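Traffic Stops and Equipment Violations in Trudov
Student project report, Isla Tawhiri

My project looked at how often a stop for broken equipment leads to another charge. I read 527 entries in the Trudov police log, all from July.

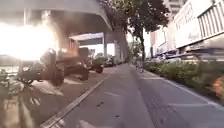
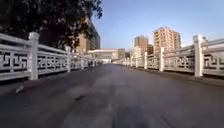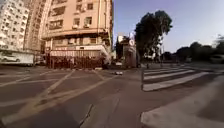
Paved surfaces with open space ahead.

Of the 527 entries, 21 were stops for a headlight, plate light or muffler. Five of those ended in a second charge, mostly a suspended license. One driver was cited twice in the same night, at 9:40 and again before midnight.

The log leaves out warnings, so the real number of stops is higher. I asked the records desk for the warning slips and am still waiting.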